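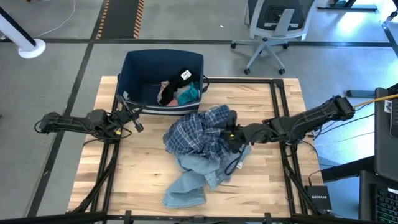

Chapter 7
Choosing a Folding Kit

In the previous chapter we looked at machines which do one task in one fixed way. This chapter is about kits with two arms, sold to laundries and small workshops that must handle clothes of many shapes. Our main case is the Drinik kit from Evulano, and we compare it later with the older Prinden system.

A buyer usually asks first about speed. The Evulano brochure promises up to 70 garments per hour, but this figure is for towels and plain shirts. Trousers and jackets are a different matter – they have thick seams and collars, and the cloth hides its own edges. Before the arms can fold such a garment, the software must decide where one layer ends and the next one begins.

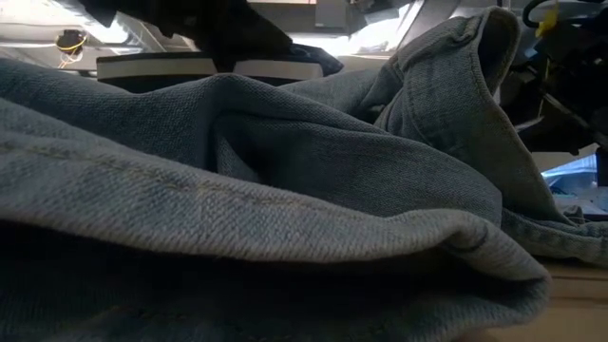 Figure 7.1 Denim in thick folds, with a line of topstitching along the nearest one.

For this reason the kit should be tested with difficult cloth also. In the trial at the Sundqvist laundry, 541 garments were given to the arms and 374 were folded without help from a worker. Most of the failures were in heavy cotton. 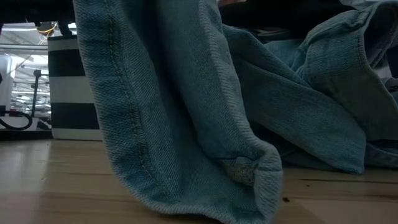 The price must be read with the same care. The basic offer includes the arms, the grippers and 100 hours of remote support. It does not include the table, and training of staff is paid separately. In section 7.1 we go through the offer line by line, and you will need the cost table from Chapter 4.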